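Does a Brighter Box Sell More? A Look at Packet Colour and Shopping Habits in Bamthorpe

Term project report, handed in Jun 28, 2023

Why we picked this

Our textbook says shoppers reach for warm colours first, and that red and yellow packets "jump off the shelf". Most of the websites we read said the same thing in nearly the same words, and very few of them said where it came from. We wanted to see if we could find any sign of it in two ordinary shops, one in Bamthorpe and one in Narkelwood.

What we did

We asked 200 shoppers to fill in a short sheet on their way out. It asked which boxed food they had bought, whether they had bought it before, and what colour they thought the box was. They were not allowed to look in the bag. We also noted the shelf each product stood on and whether it was on offer. The Narkelwood shop moved its biscuits in the second week, so those sheets were left out.

We should say now that people who stop for a student with a clipboard are not a fair sample of anybody. A lot of them were retired and in no hurry. Parents with small children walked straight past us, and they may well be the people bright boxes are meant for.

What we found

The warm-coloured boxes did sell better in both shops. If we had stopped there we would have had a tidy result. But nearly all of them stood at eye level, and several were on offer. When we compared only products on the same shelf at full price, the gap shrank to something we would not want to bet on.

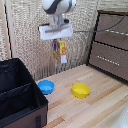 Fig. 1. A small carton in yellow, orange and red, the warm colours discussed in this section.

The memory question was more of a surprise. Plenty of shoppers got the colour wrong, even for things they said they bought every week. Barko crackers come in a green box and were put down as blue again and again. If people can't say what colour their usual crackers are, we doubt that colour is doing as much work as the textbook claims. It could still work without being remembered, and our sheet had no way of testing that.

Price was the reason people gave most often, followed by habit. Colour was ticked by 3 people. We don't fully trust this either, as few of us like to admit we were won over by a box.

What we would change

Twenty minutes at each visit was too short, and we always went after lessons. We would like to repeat the count in October with the same products swapped between shelves, if the Bamthorpe shop agrees. The Lozano pasta range would suit this well, with two box colours at one price.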